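Come make a short film with us in Fatthorpe

Hi! I'm Heather Pringle, and I run the Lambrechts after-school film club with my sister Davina. We're looking for 2 teaching assistants for our spring project, a 12-minute comedy written and shot entirely by middle schoolers (the script is called Brulletti, after the family in it, and I laughed out loud on page one).
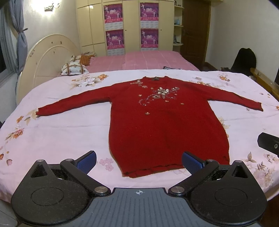
The job is mostly helping kids get through their own shot list. You'd work with one crew of students, some with learning disabilities and some without, and you'd keep them talking to each other when the arguing starts. It also means a lot of costume chat. The grandmother's party outfit is still up for debate, and I'm rooting for a red sweater with silver sequins across the chest, though the sound crew wants something that won't rustle against a mic!

You don't need film school. Patience matters more to me, plus some time spent with kids in a classroom, camp or rec program. If you've edited in anything at all, tell me.

Sessions run from 3:30 to 5:30 p.m., starting in February. Pay is $1,076 for the whole project, and snacks are on us. Send me a few lines about yourself through the contact form and Davina or I will call you back.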